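3.2 What ends up on a shared table

I should say up front that I came to this part of the study with a hunch, and the hunch was mostly wrong. I thought people would treat a shared table like a kitchen counter: food and drink at the front, everything else pushed wherever it fit. So when I drew up the first coding sheet (back in July, on the train, with a very dull pencil) I gave it 2 headings, "in use" and "parked," and figured that would cover nearly everything. It didn't! Mugs broke it almost right away.

A mug is a strange thing to code. It can be somebody's drink, or it can be a marker that says this spot is taken, and from the outside those look exactly the same. My rule in the end was to leave the owner out of it completely and write down only what the mug was next to. Coasters got the same treatment. I had them down as belonging to cups, but people will put anything on a coaster if it's the nearest round thing — bottles especially — so "coaster" is now its own line on the sheet, with a second column for whatever is standing on it.
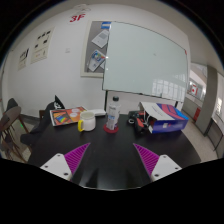

Paper goods were the other headache. The pilot guide I borrowed from the Zestmont project lumps magazines, booklets, boxes and loose sheets together as "flat items," and I can see why, because from a low angle a stack of paper and a shallow box are really hard to tell apart. I kept their heading but added a note for cases where I couldn't decide. I'd much rather have a column full of "box or paper?" than a column full of confident guesses, and I ended up being very glad of it, since the far edge of a table is where flat things seem to collect. They get slid back to make room for something taller and then they just live there.

Which brings me to surfaces on top of surfaces. Leblanc, the scheme most of us in this little corner of the field start from, treats the tabletop as a single level. That's fine for a desk with a laptop on it. But once there's a big box on the table, the lid of the box is a table too, and people use it that way without a second thought. A sheet of paper on a lid is in a different situation from a sheet of paper lying on the table itself: you have to lift it before you can open the box. So I added a second level (L2 in the tables), and I count anything resting on another object as L2, however thin it is.
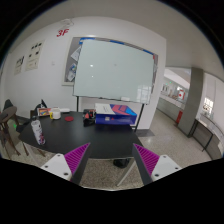 Figure 2. A shared table with mixed items, in front of a whiteboard. The sheet of paper on the blue box is coded L2; the red coaster is coded L1 with nothing standing on it.

The L2 rule has its own soft spots, and I don't want to hide them. Is a bottle on a coaster L2? By the letter of the rule, yes, and that's how I coded it, but it feels silly, because a coaster is barely there. I went back and forth on this for longer than I'd like to admit. The Bononetti sheet gets around it by calling coasters, mats and trays "furniture," so they're never counted as objects in the first place. I tried that for a while and didn't like it — an empty coaster tells you something, and under that scheme it disappears.

Clusters were easier than I expected. If small things sit so close together that I'd have to move one to pick up another, they go down as a cluster with a single entry, and I only name the parts I'm sure of. Dark things on a dark tabletop are the worst for this. The Plumero sheets use a fixed distance in place of the pick-up test, which is tidier on paper, but it splits up piles that anyone clearing the table would grab in one go. I kept the pick-up test for all the tables reported in Section 4.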